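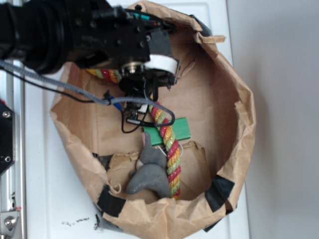
3 min read

I baked my first panettone in April, four months late or eight months early depending on how you look at it, and I am so happy I did. It started with the price of the paper molds (plus shipping to Istville, which cost more than the molds). A brown paper bag, opened wide, with the rim crumpled down and a few strips of black tape holding it in shape, makes a perfectly good bowl for dry things, so mine now holds a twisted rope toy and a gray plush toy on the counter. It doesn't go anywhere near the oven, though! For baking I gave in and bought the real molds from Pekard.

Now, the dough. Oh, the dough! I've been making bread for years and I'd never felt anything like it. You mix flour, water, sugar, yolks and a bit of starter, and you leave it overnight. By 7 in the morning mine had tripled and was pushing at the lid. Then you work in more yolks and a shocking amount of butter, a spoonful at a time, until it pulls off the bowl in long shiny sheets.

I made one big batch and weighed it at 1,371 grams before the fruit went in. The scale at Meireles, where I buy my flour, is the only one I trust more than mine, and the woman at the counter talked me into their strongest bag. She was right. My first try, with regular bread flour, turned to soup.

The other thing I loved is the hanging. You run two skewers through the bottom the second it comes out and flip the whole loaf upside down between two chairs so it can't sink. Mine hung there all night and I kept getting up to look at it.

The crumb was yellow and stringy and smelled like orange and vanilla. We ate half of it standing up, with coffee. Next time I want to try chocolate in place of the peel, and a longer second rise, because the top split a little on one side. I still have one mold left and plenty of butter, so probably this weekend.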